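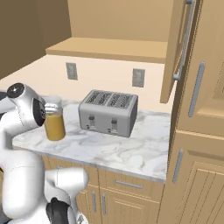 Juniper Szabo wrote to us after the last edition to say that her new countertop water filter had tasted "like a swimming pool toy" for two days, and could we please put the flushing steps before the chapter on recipes and not after it. She was quite right, and so the flushing steps now come first. Thank you, Juniper!

Search this guide Enter a word or part number Go

Section 2. Getting your Brivix filter ready for its first glass

Set aside a quiet half hour for this. None of it is difficult, but the flushing takes its own sweet time, and it is much nicer to do it with the radio on than in the ten minutes before company arrives. You will need a clean dish towel, a large pitcher or bowl, and the small bag of washers that came taped inside the lid of the carton (do check there before you write to us – it is a very easy bag to miss).

1. Unscrew the aerator from the end of your kitchen faucet. Most come off by hand if you wrap the towel around them and turn gently. Put the aerator somewhere safe, as you will want it again if you ever move house.

2. Hold the adapter up to the faucet. If the threads catch and turn smoothly, you have the right one. If they don't, try the second adapter, which has its threads on the outside.

Note: Faucets with a pull-out spray head can't be used with this filter. The Dredcombe under-sink kit is made for those kitchens, and our dealers will exchange an unused countertop unit for one.

3. Press the flat washer into the adapter, screw the adapter on, and tighten it by hand only.

CAUTION: Please don't use pliers or a wrench. The adapter will crack, and it may wait until the middle of the night to let you know.

4. Twist off the base of the filter housing and take out the cartridge. Remove the clear wrap and both end caps. There are two caps, one at each end, and the lower one is the same color as the cartridge and hides rather well.

5. Put the cartridge back with the arrow pointing up, and screw the base on until the two raised lines meet.

6. Connect the hose to the adapter and turn on the cold water slowly. A little sputtering and a cough or two are perfectly normal while the air works its way out.

CAUTION: Cold water only. Hot water ruins the cartridge, and we can't replace it under the warranty.

7. Let the water run for 21 minutes. For the first part of that time it may look gray, from the fine carbon dust left in a new cartridge. The dust is harmless, and the water is fine for houseplants or for rinsing out the recycling.

8. Fill a glass and taste it. If you still notice anything odd, run the filter for five minutes more and taste again.

Note: If your water comes from a well, have it tested before you use this filter for drinking. It improves taste and smell, and it does not make unsafe water safe.

9. Write the day you started on the sticker inside the back cover. One cartridge is good for 200 gallons, so a household that began in spring will probably be shopping for another by September. The part to ask for is number 484, and the older number 821 fits as well if your shop still has some on the shelf.

Once you're happy with the taste, go on to Section 3, where Agnes Isaksson has kindly let us print her directions for cold-brewed tea.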